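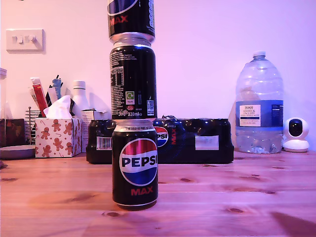
Three cans high, Zostley visit

Marnden Tinkerers
Minutes of the October meeting, held in the back room at Zostley, October 10, 2026

I took the minutes again, so if your best remark isn't in here I was probably eating a biscuit. There were 17 of us in the end, plus 2 from Pfister who brought the arms and did all the talking in the first hour. Apologies came in from the Saturday beginners' lot, who had a clash, and from the couple who do our newsletter.

1. Minutes of the last meeting

Agreed as they stood, apart from one correction. I'd written that the August outing cost us nothing. It cost us the parking, and I've changed it.

2. Matters arising

The soldering station is back and it works. The extension lead with the dodgy switch has gone in the bin, and I have seen it in the bin, so please stop asking. We still haven't settled where the big vice should live. I said I'd measure the alcove before next time.

3. The Murnska demonstration

What everybody came for! Pfister had set the Murnska up on an ordinary pine table, which I liked very much. I'd pictured some sort of cage with yellow stripes and a person in a hard hat, but it was much more like watching someone work at home, with a box of tissues and a big bottle of Tesco water to hand and the shopping still on the table.

The job was stacking cans. Fizzy drink cans, full size, 330ml, one on top of another. I know that sounds like something you'd do at a village fete, but we had a good long talk about why it's harder than it looks. The base of a can is dished and has to sit down inside the rim of the one underneath. If you let go a little to one side it can look perfectly fine for a moment and then the whole lot leans. People do this without thinking, by feel, nudging it till it drops in. The arm has to manage mostly by looking, and once the fingers are round the can they're hiding a fair bit of what it wants to look at.

We began with a run by hand, where one of the Pfister pair steered the arm through the whole job from a pair of handles. Then some of us had a go. I was dreadful. I was told I was "over-correcting", and anyone who has sat in a car with me will not be surprised. Our youngest member picked it up in no time and got a round of applause.

Then the arm did it on its own. A few points I managed to write down:

It doesn't mind which way round the cans face, so the logo may be at the front on one and the ingredients on the next. Somebody at the back found this very upsetting and asked if it could be taught to line the labels up. It could, we were told, but it would want a good many more practice runs with the labels lined up properly, and they hadn't done those.

It does mind shine. Can tops under a strong light can come out as a plain white blob to the camera, and then there's not much for it to go on. The pinkish lighting was discussed. One of us thought it flattering.

It is slower than a person, by quite a lot. Nobody from Pfister pretended otherwise, and I thought the better of them for it.

The multipack stays on the table behind while it works. I asked whether that would muddle it, being covered in the very same logo, and was told it was a fair question and that they'd had trouble with just that early on.

They also let us look through the pictures the arm's own camera takes, and for me this was the best bit of the whole evening. You get the two dark fingers coming in from the bottom corners with the can between them, enormous, and the Pepsi pack and the water bottle off behind in a smear. It's all so blurry! I'd assumed the arm saw the world nice and crisp. We passed the laptop round and there was a fair amount of "ooh, is that the chair?"

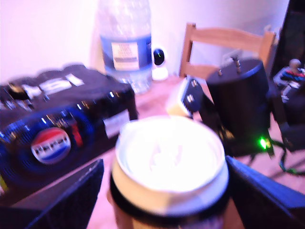

4. Questions afterwards

Could it open a can? Not asked to, so they didn't know, and they didn't fancy finding out over our carpet.

Does it know how hard it's squeezing? Up to a point. The fingers stop when they meet enough resistance, and the setting was chosen with cans in mind. An egg would need a different one. We all wanted to see an egg.

What happens if you take a can away while it's halfway there? We tried it. It carried on to where the can had been, closed its fingers on nothing and went back to have another look. Several of us felt a bit mean.

Could we have one? See item 5.

5. Borrowing an arm

Pfister will lend a Murnska to clubs for 3 weeks at a time. We'd need a sturdy table, a room that locks and a grown-up present whenever it's switched on. Most people were very keen. One member thought we ought to finish the weather station first, and I have promised to record that this was said with some force.

Agreed: I'll write to Pfister and ask for a slot after Christmas. We'll use the long bench at Marnden, as long as the vice hasn't ended up on it by then.

6. Open day

We've been asked whether we'd put on something like this at our own open day. Nearly all in favour. Suggestions for what the arm might stack were cans (again), bean tins, wooden blocks and custard creams. Bean tins came out ahead, as they can go to the food bank after. Sign-up sheet is on the door, with room for 18 names, and please print so I can read them.

7. Any other business

Mugs. Please wash them.

A blue scarf was left on the radiator and I have it at home.

Next meeting is back at Marnden, usual time. Bring a torch, the light by the side gate is out.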